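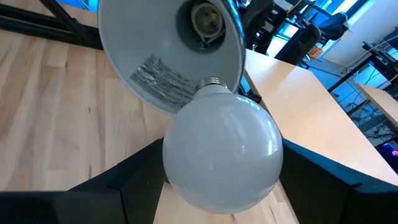
*White globe bulb, silver screw base, just under the shade.*

I redid my fractions worksheets in January. The old set had 40 problems a page, and my fourth graders quit before the end. The new one has 30, with room to draw the bars.

I tried Plendatix for the layout. It's fine for number lines — mixed numbers come out too small, so I typed those by hand.

Printing 200 copies took most of a lunch break. Next I need to fix the answer key for page two, where I left 3/6 unreduced.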